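MEDIA RELEASE
For immediate release

Ternance ships Hesevik 2, grasp planning software for bare and low-contrast surfaces

New version out Wednesday. Existing licence holders upgrade at no charge.

Ternance today announced Hesevik 2, the second major version of its perception and grasp planning software for two-finger grippers. Main change: tracking that holds up over plain work surfaces. Timber benches, blank panels, the stuff that used to send the pose estimate wandering.

Wrist-mounted cameras spend a lot of their day looking at not much. Between picks there is a tabletop and the gripper's own fingers, and older versions of Hesevik either locked onto the fingers (which move with the camera, so no help) or lost their place. Customers told us. Repeatedly.

Hesevik 2 masks the fingers out first, then works from whatever is left. Wood grain counts. So do scratches, joins and the edge of a shadow, though shadows are given less weight as they shift when the tool does.

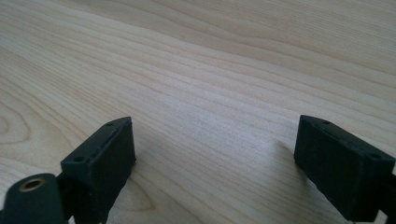

"Grain is awkward becuase it repeats," said Ifigeneia Kyriakidis, perception lead at Ternance. "Long parallel lines, you can slide along them and the software thinks it hasn't moved. We look for the places where the lines bend or close up, and hang the estimate off those. When there aren't any, it says so and slows down. Old version just guessed."

Also in this release:

Finger opening read straight from the camera view, no separate encoder needed for hand-held tools.
Calibration cut from 20 minutes to seven.
A replay viewer, so a bad approach can be stepped through at the desk. Colours can be changed now too.
Log files nearly half the size.
Fix for the timeout when two tools share one network port.

The Mangubat planner plug-in carries over unchanged. Scripts written for the first version should run as is, but check any that set their own mask, the setting has moved.

Trials ran at the Grerkovico joinery over the winter, on 21 benches of mixed age and finish. "We'd been putting stickers on everything to give it something to look at," said Spyros Lazaridis, workshop manager. "Stickers are off now. Glossy varnish near the windows still gives it some bother in the afternoon."

Ternance says glare handling is the next job. A patch is planned for January.

Hesevik 2 is availble for download from the customer portal from 9 am Wednesday. New licences through the usual resellers. Demo bookings are open, please give us a week's notice.

Media contact: Stelios Kokkinos, Ternance communications
Technical enquiries: Ourania Tsakiris, customer support

ENDS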